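Wednesday, late

Back from the Advent planning evening at Bondemcombe, feet like ice, second cup of tea on the go. The heating in the church hall packed up again so we all sat there in our coats trying to feel festive in October! We were meant to be choosing readings and spent most of the evening on the shepherds (my fault, I started it).

I do love the shepherds. Everyone wants the angels and the star, but I keep thinking about the ones who had to go back to work afterwards. Did they talk about it for years? Did their families get sick of hearing it? I said so out loud and got a few laughs, and then we had a proper chat about what you do with a big moment of faith once it's over and there are still sheep to see to.
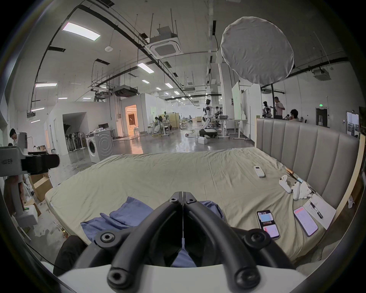
Anyway, I've ended up with the Isaiah reading, chapter 9, the people walking in darkness. I read it through twice on the bus past Mackay Road and had a bit of a lump in my throat by the second go. Must practise "Wonderful Counsellor" without rushing it, I always gallop.

Also need to ring about the candles, up to 52 this time if the Sunday school comes. And find my other glove. I think it's still on the hall piano.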